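Vernell Motorcycle Safety Programme
Progress report to the Rultel Fund, period ending January

1. Summary
The programme remains on schedule and within budget. The second intake of the advanced riding course is complete and track access at Pustusach has been secured for the coming season.

2. Rider training
A total of 72 riders finished the course during the period. Each attended 2 sessions, one on braking and one on cornering at speed. Hajnalka Jakab, lead instructor, has revised the wet-weather module following comments from the first intake. The revised version will be used from the next session.

3. Equipment
The Omerović workshop has serviced all training motorcycles. Tyres were replaced on the two heaviest machines, and the front brake lines on one are awaiting parts. The grant contributed £2,000 to this work, of which £200 is unspent. We ask the Fund's permission to carry this sum forward. 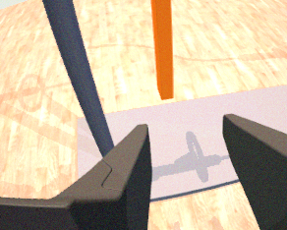

4. Next period
Charoen Sombatkul will take over bookings in February. The noise readings requested by the circuit will be submitted with our next report, together with the full accounts.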